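Last updated: 2019-10-13

Most arguments about robot safety are about force. How hard may an arm push, and how soon must it stop? Those are good questions, and the rules answer them fairly well. What they leave out is the table.

At Imbridge we had 30 pages of guidance on the arm and one line on what could stand near it. It said "keep area tidy". Everyone read that differently.
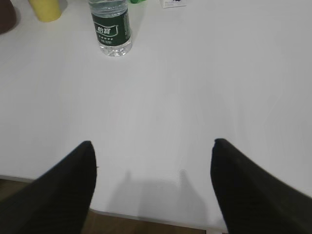 My own view is that a shared bench needs a written list of what may be on it. Drinks are the hard case. A clear plastic bottle with water in it, standing on the same white top the gripper works over, breaks no rule I know of. It should. Clear plastic is hard for many sensors to pick out, and water and wiring don't mix.

Babar Kazmi thinks a list like this will be ignored within a month -- he may be right. Lizelle Lekota would rather mark a line on the bench and keep drinks behind it. I would accept the line, provided someone checks it before each run. A check takes 30 seconds.

We use cookies to improve this site. By continuing to browse you accept our cookie policy.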